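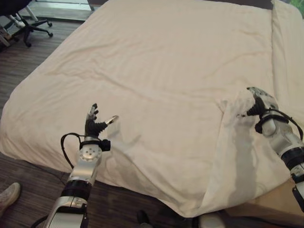
Two-arm build slips off bed sheet when pulling toward the corner

Asked by Wendell Achterberg, April 2026
Filed under: Home and shared workshop builds > Arms and hands
Viewed 322 times

Two of us at the Ridgeway shared workshop are putting together a pair of arms with multi-fingered hands. The job we picked for it is making a bed. We started in February with pillowcases on a table and moved to a real mattress once the arms could reach far enough.

Where it goes wrong is the sheet. The right hand comes down, pushes into the fabric, closes and gets a pinch. The lift is fine. Then it has to drag the fold toward the front corner so the sheet hangs over the edge, and somewhere along that move the cloth slides out of the fingers. The hand carries on to the end of the path holding nothing. The left arm has no part in this step and waits with the hand open.

What I have tried so far:

Raising the grip current on the fingers. It holds longer, but the thumb motor gets hot and the Zukasell board shuts down that channel.

Slowing the drag to half speed. Small improvement.

Thin rubber sleeves on the fingertips. Better grip, but they roll off after a few tries and one got left in the bedding.

Pinching more cloth. The fingers close on a thick wad and the inside layers slide against each other.

I log the finger positions at 200 readings a second. In the log the fingers close a little further right when the cloth goes, so I can see the moment of the slip after the fact. I don't do anything with that during the run.

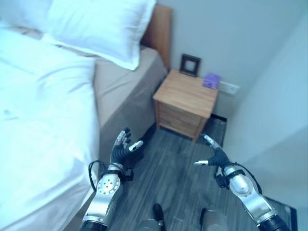
The other thing that may matter is the reach. The arms sit on a fixed stand and I roll it up to the bed by hand, so the distance to the mattress is never quite the same twice. When the stand is too far back the right arm is close to straight at the start of the pull. The wrist cables are on the outside of the arms with slack in them and I don't think they are tugging, but I haven't ruled it out.

Is this a grip problem or a path problem? I would like to keep the hands as they are, they took most of the budget.

Answer from Marisol Begay
Marked as accepted

Mostly path, from what you wrote. I had the same trouble on a smaller build that pulled blankets.

A sheet lying on a mattress has a lot of drag. If your hand moves in a flat line toward the corner, you are pulling against all the cloth behind it, and anything tucked or caught on the far side adds to that. Lift first, higher than you think you need, and let some air get under. Then pull while you keep the height, and lower only when the hand is past the edge of the mattress. Look at your log for where in the path the slip happens. If it is always in the same stretch, the sheet is probably catching on something and the grip only shows it.

Second, use the left arm. Have it take hold of the sheet a short way from the right hand and pull at the same time. Two weak pinches beat one strong one, and your thumb motor will run cooler. You need both arms on the same clock for this. If they start at different times they just stretch the cloth between them.

Third, you already have the slip signal, so use it. Set a limit on finger closing during the pull. When it goes over the limit, stop, lower, open, pinch again and continue from there. Mine was written in an evening and it did more than any of the hardware changes.

For the fingertips, skip the sleeves. Brush on a thin coat of liquid rubber, the kind for tool handles, let it cure overnight and do a second coat. Keep it off the joints. It wears through and you redo it.

On the stand, put tape on the floor where the wheels go. Cheap, and it takes one unknown away before you change anything else.

Comment from Wendell Achterberg
The slip is in the same stretch nearly every time, about when the hand starts going down over the edge. I had it lowering too early. Changed that and added the re-pinch. Left arm is next. Thanks.

Comment from Marisol Begay
Good. Check the cable slack with the wrist turned to both ends of its travel, power off, by hand. Ten minutes and then you know.

Answer from pultberg_259

Use a different sheet. Flannel is much easier to grab than smooth cotton. We had a gripper from a kit that could not hold a cotton sheet at all and did flannel first try.

Comment from Wendell Achterberg
It has to work on whatever is on the bed, but I will try one to compare.

Answer from wulent

Following this, same problem with towels. Version 2 of my fingers has small ridges cut across the pads and they hold in one direction only. Did you ever get the temperature off the thumb motor or is the board just guessing from current? Mine guesses, and it shuts down way before the motor is really hot.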